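Home | Lists | Downloads | Ask Me
Search this site... Go

# Pantry Price Log

Hi, and welcome to the README for my grocery price spreadsheet! I started it one January when I was fed up with guessing whether the big bag of rice was really the better deal, and it kind of got away from me (my husband calls it the second mortgage). The file is `prices.csv`, it has 2000 rows, and you're free to copy it and change whatever you like.

## What's in it

Each row is one item at one store: name, size, shelf price, unit price, and whether I had a coupon. There are 158 different items, mostly dry goods and cleaning stuff, plus way too many kinds of mustard.
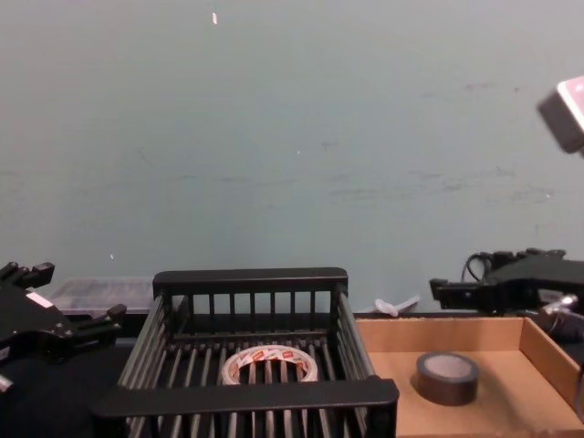
Stores are Plolow, Sekiguchi and the little Roron by the post office. Plolow gets the most rows, 633 of them, and that's only because I'm there every Thursday anyway!

## Things to know before you use it

- Unit prices are per ounce. Paper towels are per sheet, sorry, I couldn't think of a better way.
- Coupon prices go in their own column, so please don't average them in with the regular ones.
- Blank means I forgot to write it down. It doesn't mean free (I wish).

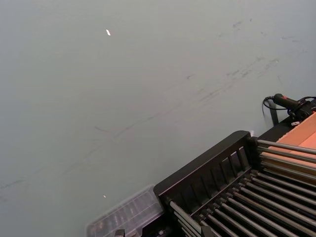 Produce is pretty thin. Josiane Arnaud sent me 200 rows of fruit and vegetable prices from her side of town, and those are marked JA in the last column. She rounds to the nearest nickel and I don't, so expect a little wobble if you compare us.

## Still to do

I want to add a tab for freezer stuff, and Lucienne Roussel has asked for a column on store brands. Both are coming once I've fixed the detergent sizes.

Contact: use the Ask Me page | © Vistent Household Lists | Back to top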